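**Ticket 603: hand tool episodes drifting when the bin is full**

Status: open, waiting on me
Product: Gruster hand tool, Vorstead recorder
Site: Grolberg, sorting bench

Hi all! Opening this one properly, since I've been complaining about it in chat and chat isn't a ticket. I'm the one doing the hand demos for the mixed soft goods task (fabric and plastic packaging in one heap, pick a piece, lift it clear, drop it in the tray). You hold the Gruster, squeeze the trigger, do the job the way you'd like the arm to do it, and the recorder turns your motion into a path for the arm to learn from. Lovely when it works.

What's going wrong: on a good share of my episodes the recovered path slides sideways right when the fingers go into the pile. I'm moving straight down, I know I am, and the replay shows the tool wandering off to the left and then snapping back when I lift out. The snap is the nasty bit. If it gets into training the arm will learn to twitch.

What I've got so far:

- 800 episodes in the batch
- recorder firmware is current, I updated it before the batch
- two tools, same behavior on both, so I don't think it's one bad unit
- episodes on the open bench are clean, every one I've replayed

First log, morning. I started with the boring stuff. Cleaned the lens with the proper cloth. Reseated the cable at the handle and again at the pack. Ran the calibration board routine and it passed on the first go, with an error so small I ran it again out of suspicion. Passed again. Replayed a bad episode with the new calibration and the slide was still there, same spot, same direction. OK, so it isn't calibration, or at least it isn't only calibration.

Second log, after lunch. Tried slowing down. I did three picks at what felt like underwater speed, and two of them still slid. Then I did the same picks with an almost empty bin, at my normal speed, and got nothing. Clean as you like! That's when I started opening up the actual camera view from the moment the path goes wrong, which I should have done first (I know, I know).
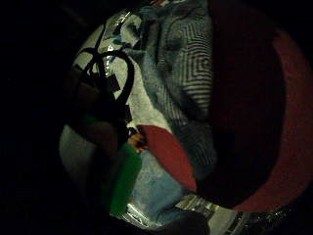 **Tracking / visual input**

So that's the kind of view the tracker has to live on once I'm down in the stuff. Everything is right up against the lens and soft. The gray and white striped fabric is the piece that worries me most. It's got those nested squares, one inside the next, and if I were a feature matcher I'd be very happy to match one stripe to its neighbor and call it a day. Then there's the pale crinkly material with all its shiny spots, and the clear plastic along the bottom that glints too. Glare moves when the light or the lens moves, and the tracker may well be treating those bright spots as fixed points in the world.

And there's a lot of black around the lit part. I don't see one piece of bench or bin rim I'd trust as an anchor. There's a big dark red curve down the right side, and I can't even say for sure from the picture whether that's fabric or the side of something. If I can't tell, I don't expect the software to!

My theory, then: the tracker is fine as long as it has some of the room to hold on to. In the pile it loses the room, grabs whatever is close, and when I lift out it finds the room again and jumps back to the truth. That would explain the snap. It doesn't fully explain why it always goes left, and I'd love to hear ideas on that.

**Things I tried next**

1. Turned down the bench lamp. The path slid less on the shiny stuff and more on everything else. Net gain zero, and I could hardly see what I was grabbing.
2. Held still over the bin before going in, to give the tracker a good lock. Helped a bit. The slide starts later but it still starts.
3. Shallow picks only, taking pieces off the top. This works great, and it's also cheating, as the whole point of the task is digging.
4. Stuck printed markers around the bin rim. Good on the way in, no use once I'm down among the fabric.
5. Switched the recorder from camera only to camera plus motion sensor. Best result of the day by a mile. The slide shrank to where I had to overlay the two paths to find it.

I didn't know number 5 was off by default in the Vorstead settings. It's under Advanced, second tab, and the label says "fusion (beta)", which made me leave it alone for weeks. Could we please turn it on for everybody doing bin work? Or at least rename it to something less scary.

**Evening update**

Ran a short set with fusion on and the bin stuffed full. Two episodes had a small wobble at the deepest point, and the rest replayed fine on the arm with no twitch. I ran those on the real arm at low speed with my hand on the stop button, and it went down, closed, and came up without any fuss. Very happy about that.

Not fixed: the episodes I already recorded. As far as I can see the motion sensor data was saved in the raw files even with fusion off, so it might be possible to reprocess the batch instead of redoing it. The Gbeho export tool has a reprocess option, but it's grayed out for me. Might be a permissions thing.

**Asks**

- Someone with admin rights on Gbeho, please try reprocessing a single episode from the batch and tell me if the slide goes away.
- Please keep the batch out of the July training run until we know.
- If anybody has seen the leftward pull on another task, drop a note on this ticket with the bin and lamp setup you were using.

I'll keep recording with fusion on in the meantime, and I'm moving the striped fabric to its own box until I've had a chance to do a with and without comparison. Leaving this open.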